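Chapter 6
Cables, Chargers and Other Small Things on the Desk

December
By Triin Grīnberga
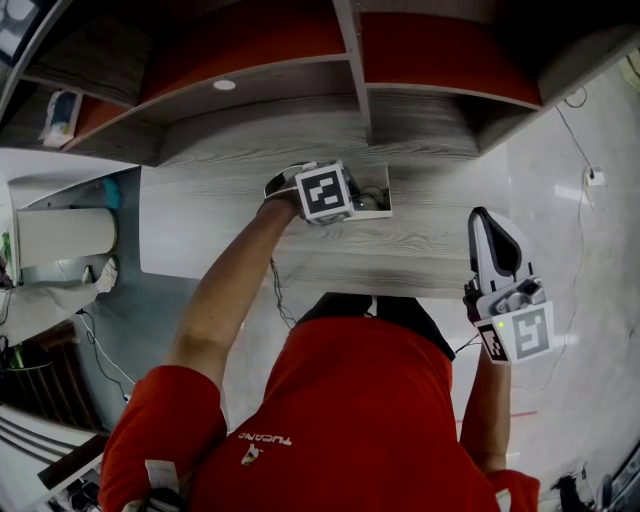 How many cables should stay within reach of a desk?

Only the ones that are used every week. For most people this means a charger for the telephone and one for the computer, and everything else can live in a box with a lid, on a shelf or in a cupboard.

In the previous chapter we cleaned the surface of the desk and decided what to do with paper. We now come to the things that are harder to fold, stack or file. A cable has no flat side. If you put five of them in a tray on Saturday, you will find one knot by the middle of the next week.

The tray is still the right place to begin. An open white tray full of black cables is not a failure of order, it is order at its first stage: all the things of one kind are together, and they can be sorted in one sitting. My colleague Jhonatan Puma calls this stage "the nest", and I will use his word in the rest of the chapter.

6.1 Before you open the nest

Clear a part of the desk which is larger than the tray. Take the cables out one by one and do not pull. When a cable resists, put down the end you are holding and look for the other end. Pulling makes the knot smaller and tighter, and with thin cables it can damage the place where the wire enters the plug.

Make three groups: cables you know and use, cables you know and do not use, and cables you cannot name. Most readers are surprised by the size of the last group. In the office at Stirkcombe, where I first taught this method, we sorted 72 cables in one afternoon and 39 of them had no known purpose – we kept these in a bag for one month and then gave them to recycling.

6.2 Length and winding

Wind each cable in loose circles as wide as your hand. A cable of 100 centimetres needs only a few turns. Close the circle with a strip of cloth or a soft tie, and write the use of the cable on a paper label before you put it back.

Exercise: choose one tray or drawer at home and write down what it contains before you sort it. Keep the list, you will need it in section 6.4.

Related chapters
Chapter 5: Paper on the Desk
Chapter 7: Shelves with Open Compartments
Chapter 9: The Flekwood Drawer Plan
Appendix B: Labels to Copy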